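Fitard Lending Service
Wed 21 March

The loan terms for household measuring equipment have been revised. This thread sets out the changes for members in all districts. Please read it to the end before renewing a current loan.

The new terms apply to every loan issued from today. Loans already in progress continue under the terms printed on the slip that came with the parcel. Members do not need to sign anything again.

The loan period is now nine weeks. It was previously six. Members who used our room thermometers over the winter asked for more time, and their comments were considered when the terms were drawn up.

One renewal is permitted for each item, provided that no other member has reserved it. Renewals may be requested through the members' page or by telephone. Requests left on a drop-off point's answering machine cannot be accepted.

The catalogue now lists almost 500 items. It includes room thermometers, humidity meters, plug-in energy monitors, kitchen and luggage scales, light meters and damp meters. Sound meters remain on a separate waiting list.

A member may have two items on loan at the same time. Schools and residents' associations may borrow more by arrangement. They should write to the loans desk at least a fortnight before the items are required.

Reservations are held for five working days once an item becomes available. After that the item passes to the next member on the list, and the original request must be made afresh.

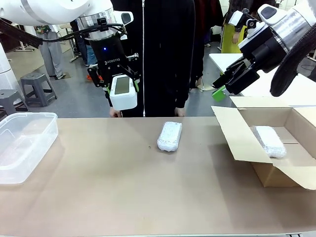
A small device with a display screen, and a cardboard box with open flaps.

Postal loans: the outgoing charge is unchanged. The return label is enclosed with each parcel and should be kept in a safe place. A replacement label can be printed from the members' page at no cost.

Please check the item on the day it arrives. If it does not switch on, try fresh batteries first. If it still does not work, report it within three days and a replacement will be sent where one is available.

Batteries are supplied with the first loan of each item. Members are asked to remove them before returning the item by post and to recycle them locally. Items handed in at a drop-off point may be returned with batteries fitted.

A word on readings. Our equipment is intended for household use and is checked between loans, but it is not certified for legal or medical purposes. A reading from a loan item should not be relied upon in a dispute with a landlord or a supplier.

For members borrowing a humidity meter: place it away from windows, radiators and kettles, and leave it for a full day before making a note of the figure. A single reading taken straight after unpacking tells you very little.

For members borrowing a plug-in energy monitor: do not use it with an electric shower, a cooker or any appliance that is wired directly to the supply. The rating is printed on the back of the unit and repeated on the loan slip.

For members borrowing a luggage scale: please note that airlines use their own scales and their decision is final. We regret that we cannot refund excess baggage charges. This has been asked more than once.

Returns by post should be wrapped all round and placed in a rigid box. The original box is preferred. Padded envelopes are accepted only for thermometers without a stand. 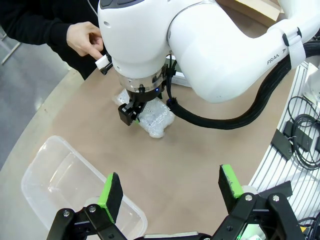 Please do not tape the wrapping directly to a display or a sensor. The residue is difficult to remove and may delay the next loan. A loose layer of tissue or soft cloth underneath is sufficient.

Instruction leaflets must be returned with the item. Last year 41 leaflets had to be reprinted. Most leaflets are also available to download, and members who wish to keep a copy are welcome to do so.

Late returns: a reminder is sent on the day after the due date and again one week later. No fines are charged. A member with an item overdue by more than a month may not place new reservations until it is back with us.

Loss and damage: ordinary wear is expected and there is no charge for it. Where an item is lost, or damaged beyond repair, the member will be asked for a contribution based on its age. The scale of contributions appears in section four of the terms.

Drop-off points: the Koubek counter is open during the usual shop hours and accepts all items. The Uvau reading room accepts items up to the size of a shoebox, on weekday mornings only.

The counter at Fasiteck House is closed for building work and is expected to reopen in October. Members who normally use it may return items to either of the other two points, whichever is more convenient.

Please do not leave parcels outside a drop-off point when it is closed. An item remains the responsibility of the member until it has been handed over and a receipt has been issued.

Donations: we are pleased to accept working equipment less than five years old, with its instructions. We cannot accept mercury thermometers in any circumstances - please contact your local council for advice on disposing of them.

Membership: there are now 400 household members. Membership remains free of charge to residents of the district and is renewed each year by confirming your address. A reminder will be sent when yours is due.

Several members have asked whether equipment may be passed on to a neighbour during the loan. It may be used in a neighbour's home, but the loan stays in the name of the member who requested it, and the return date does not change.

The full terms are available on the members' page, in large print on request, and in paper form at the Koubek counter. An audio version is in preparation and will be announced on this account.

Questions about a current loan should be sent to the loans desk with the number shown on the slip. Replies are normally sent within two working days. Please do not post loan numbers or home addresses in reply to this thread.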